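Gallery: Teaching the two-armed robot by remote, a month at the Dastwood sim room

I've been meaning to put these up since December, and the folder only got bigger while I dithered, so here goes. Most of my month went into driving a simulated robot around pretend rooms, doing chores very slowly while the software wrote down every wobble of my hands. It's a strange way to spend your mornings and I loved it!

A bit of background if you're new to the page. We use a remote-control setup called Lerkemov, where you hold a controller in each hand and the robot's arms copy you. Every run gets saved as a demonstration, and the good ones go off to train the robot to do the job by itself. Our target was 100 usable runs per task. I finished the counter task with 112, because I kept wanting one more nice one (my coffee breaks suffered).

The room builder we use is Surker. It throws together shops, lobbies, kitchens and offices, and you never quite know what's going to be lying on the counters until you load in. Some mornings I spent the first few minutes just looking at the furniture.

A few things I picked up, for anyone about to start:

Go slower than feels natural. My early runs were all jerky because I was reaching the way I'd reach for my own mug — quick, then a little correction at the end. The robot learns the little correction too.

Watch the arm you aren't using. Mine tends to drift up in front of me like I'm asking a question in class.

Take a break every 15 minutes. Past that my wrists get lazy and I start resting the grippers on things.

Tilted views are fine. I fought them for days, trying to get every room level before I began, and then I stopped caring and my runs got better. You steer by where the fingers are compared to the thing you want.

The counter task came from the Amarasinghe list, which has 2 versions: one arm only, and both arms. I did both arms last, after lunch, when I was properly warmed up.
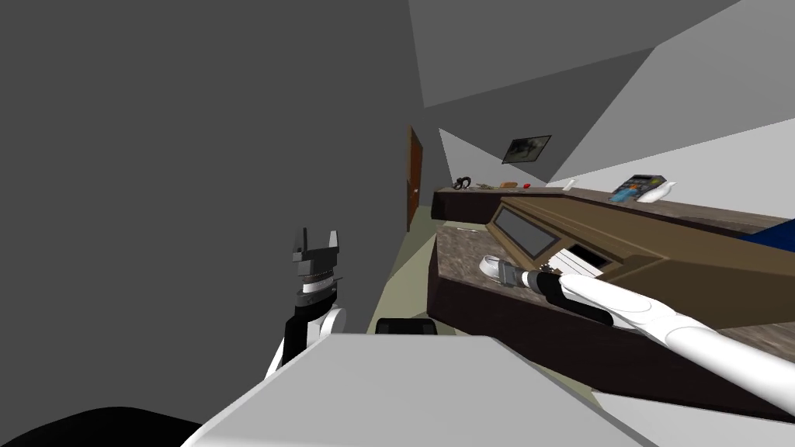 Counter task, both arms. Right gripper down beside the little white cup (or bowl, I never decided), left one open and pointing at the ceiling.

I'm fond of this room. The big wooden desk with the screens has a real front-desk feel, and there's all sorts of small stuff lined up on the counter at the back that I never got to pick up. Next batch, I hope! I'll add more when the kitchen runs are sorted.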